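Pakau Opens Hand-Held Demonstration Program to Outside Sites

Pakau has extended its manipulation data program to outside sites, the company said in September. Operators at each site record tasks with hand-held grippers, and no robot arm is needed during collection. The first site is run by Heitmann, which has used remote control for the same purpose until now.

The current task set covers picking, placing and handovers between two grippers. Each task is recorded 50 times per operator before it is released for training. The Nollthorpe archive, where the recordings are stored, held 1,271 accepted demonstrations at the end of the month. A further 481 were rejected, most of them for tracking loss or for a grasp that started before the recording did.

Remote control stays in use for tasks that need force limits set on the arm itself. For other work, Heitmann reports shorter sessions with the hand-held tools, as the operator feels the contact directly and has no control lag to correct for. The drawback is reach. A person can move a gripper through poses that the target arm can't follow, so every path is checked against the arm's joint limits before it is accepted.

Two-handed recordings use a fiducial marker on the gripper to recover the position of one tool relative to the other. Operators may also wear a head-mounted camera for a second view of the work.
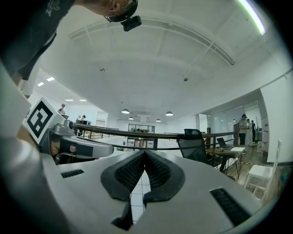
Next Steps

Mernance will convert the accepted paths into arm commands and run the first playback tests. Pakau has set a target of 1,000 demonstrations for the handover task alone. Results will be published with the calibration files and the list of rejected recordings.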